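Notebook | Projects | Parts | Calibration | Archive | Search

25 Apr 2021
posted by bin bench, Lalteria

Picking up where the last entry stopped. Segmentation is OK now, planner is not. Ran the nightly replay of logged grasps through the new build of Filero (that's the grasp ranker, for anyone reading this from the Sutherland side) and got 1,285 candidates scored before it fell over. Same null pointer as before. It's in the collision cache, when a bar gets dropped from the world model while the ranker still holds its handle. Put a guard in. Ugly but it holds.

Timings after the guard: 442 ms for perception, 115 ms for ranking. Then planning eats whatever it likes. Cap is 1,000 ms and we hit the cap way too often when the target is near a wall. Free space targets, no trouble at all.

Spent most of the morning on the wrong thing. Thought the extrinsics had drifted, redid the hand-eye, got basically the same numbers back. Left the old file in place. Do NOT load the one with "new" in the name, it has the frames swapped.
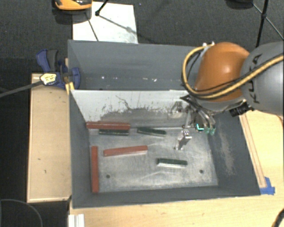 Wall clearance. The planner inflates the bin mesh by one fixed margin on every face, divider included, and it makes no difference whether the approach is along the wall or straight at it. So the red bar standing lengthwise along the left wall gets zero valid grasps, every time, while the loose one out in the left-central floor gets plenty. Tried dropping the margin globally and of course the wrist link started showing up in collision with the right wall on exit. Need a per-face margin, or better, a margin for the fingers and a seperate one for everything behind them. Finger geometry in the URDF is still the old convex hull, which makes it fatter than it needs to be. Fix that first, it's cheap.

Second problem, overlap. With the green bar tucked partly under the red one at the divider, Akell (pose estimator) likes to merge the two into one long box if the depth is noisy. Color channel should split them easily, red and green for crying out loud, but the merge happens before color is even looked at. Moved the color check up one stage. Two lines in the config. Merge is gone on the replay set, have not run it live for long enough to say.

Floor scratches: still getting phantom edges. The bare metal throws back streaks and the line fitter grabs them. Raised the minimum edge height so anything flat to the floor is thrown out. Side effect, it now ignores the real bottom edge of a bar too, so the height estimate wobbles a bit. Can live with it, we grip from the top edges anyway.

Divider mask is hard coded!! Found it in the launch file, a fixed polygon from back in June. Anything past the polygon is treated as the other compartment. If the divider ever moves a notch the thing will happily plan through it. Should come from the bin fit. Ticket opened, low priority until we start using the rear side.

To do:
- finger mesh in URDF, then rerun the wall cases
- split margins, fingers / wrist
- guard in collision cache needs a proper test, not just my replay
- ask Sutherland which branch they are on, their log format has an extra field and my parser chokes
- rename that calib file before somebody loads it
- hose bundle is not in the collision model, add a capsule for it, even a rough one

Plan cap: going to try 1,000 ms total with two restarts inside it and see if teh seed matters. I think it does. First solution is usually bad and we wait the whole time for it to get a bit less bad.

Comments (4)

gripper_bench: we had the same merge thing with the older Akell. moving color up helped but check thin bars end to end, it split one into two for us.

sutherland-sw: We're on the release branch, not main. Extra field is the gripper width, you can skip it.

night shift: Loaded the "new" calib file before reading this. Reverted. Please rename.

gripper_bench: +1 on split margins, will review if you push a draft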